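February
By Ekene Babalola

The Fimthorpe film club screened Bevstead last month, all 639 minutes of it, with 2 intermissions and one working radiator. Nineteen of us sat down. I can vouch for the first four hours, which are mostly a man deciding whether to sell a boat.

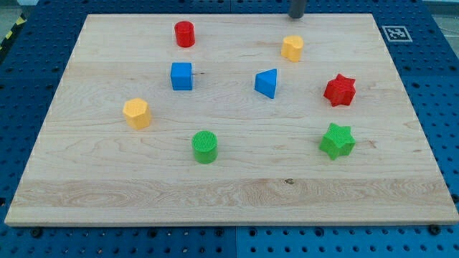
Yetunde Nwosu thought the ending was worth the wait and won't tell me what it is. Next up is a comedy, Lakico, which runs under two hours. Bring a cushion anyway. The seats haven't changed.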